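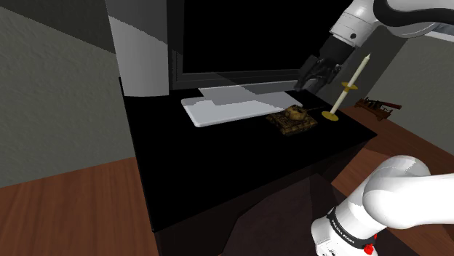
Seeing in Tone: Notes for the Second Session

Apr 25, 2020 by Renu Kanaujia

5 min read

Welcome back, everyone, and thank you for the lovely pile of drawings you brought to the first session of the Anedside drawing course. I've been through all of them with a pot of tea and enjoyed myself enormously. A good number of you drew the same brown teapot and between you made it look like a dozen different teapots, which is just as it should be!

These notes cover tone, by which I only mean how light or dark a thing is, leaving its colour out of it for the time being. You'll see the word "value" in a lot of books, particularly American ones, and you can treat the two as the same word. Gilang Sinaga, who has the Plendasley group, uses "value" throughout, so if you ever swap over to catch up on a missed session please don't be thrown by it.

What we mean by a tonal scale

Take a strip of paper and mark off a row of boxes. Leave the box at one end as bare paper, fill the box at the other end with the darkest mark your pencil will give you, and then try to fill in the ones between so that each step looks as big as the last. It sounds like a job for a small child on a rainy afternoon and it is surprisingly hard. Most of us bunch up in the pale greys, take fright, and then leap to black in the final box. If that happens, do the strip again underneath and start from the dark end this time.

A 2B pencil will do for most of it, though you'll want something softer for the last couple of boxes. I use a 6B, sharpened long with a knife, but a stick of charcoal is just as good if you don't mind the state of your cuffs.

Keep the strip. Punch a hole in each box if you like, and hold it up in front of whatever you're drawing, so that you look through the hole and compare. Half the battle in tonal drawing is comparing one thing with another, over and over, and a strip with holes in it makes you do it whether you feel like it or not.

Local tone

Every object has a tone that belongs to it before the light gets involved. A lemon is fairly pale, an aubergine is very dark, and a terracotta pot sits somewhere in the middle. We call this the local tone. Light then pushes it up or down, and the trouble starts when the two get muddled. The shaded side of a white cup may well be darker than the lit side of a grey one, and your head will argue with you about it, quite loudly, all the way through the drawing.

Yellows are the ones to watch. We think of yellow as bright and so we draw it pale, but a mustard or an ochre can come out as a decent middle grey, and once there is brown in it, darker still. Half close your eyes until the colour drains off a bit and compare it with what's next to it.

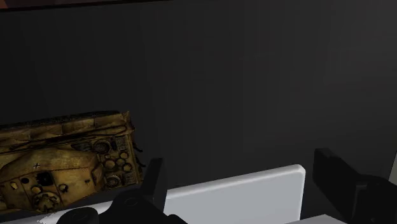

Weathered mustard yellow and tan, with darker staining in the seams, on a nearly black surface.

Drawing something dark on something dark

Several of you asked about this last time, and I said I'd come to it. When the object and the table are both dark, the temptation is to draw a nice firm outline so that people can tell where one stops. Try to hold off. Look for the places where the edge really does show (a little light along a rim, perhaps, or a dull reflection underneath) and draw only those. Where the edge disappears, let it disappear. These are called lost edges and they are one of the great pleasures of drawing, once you trust them.

Do also leave yourself somewhere to go. If the whole table is filled in with your blackest black in the first 5 minutes there is nothing left for the shadow. I put the big dark shapes in with a middling grey, have a biscuit, and come back to deepen them afterwards.

Drawing something white

White things need the opposite sort of patience. The paper is the lightest tone you have, so save it for the brightest patch and be brave about putting a soft grey over nearly everything else. Round forms turn away from the light gradually, and you want that change to creep along with no stripes in it. Small strokes, lightly held, going round the form.

A dark background will do a lot of the work for you. Put the background in early, even if only roughly, and then judge your greys against it. Greys that looked filthy against bare paper will suddenly look quite clean.
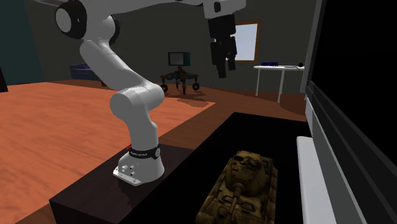 White rounded forms above a dark brown pedestal; the black bands give a useful dark to compare with.

Exercises before next time

First, the tonal strip as described, done twice. Please bring both, including the one you don't like.

Second, a white thing on a dark cloth. An egg, a mug, a folded napkin, whatever you have. Give it 40 minutes and don't use a rubber.

Third, a dark thing on a dark surface, 20 minutes, with no outlines at all. Shoes are very good for this, and so is a frying pan.

If you have time left over, take the drawing you did in March for the sign-up sheet and make a small copy of it using just three tones: bare paper, one grey, one dark. Postcard size is plenty.

Materials

The sketchbooks we order are the Quintero cartridge pads, A4, and there are some spare for anyone who has filled theirs. You'll also want a 2B, something softer, a putty rubber (for the following session, so leave it in the bag for now) and an old cloth or sheet in a dark colour. Please write your name on the back of each drawing before handing it in, as two eggs on a tea towel look very much alike by the time they reach me.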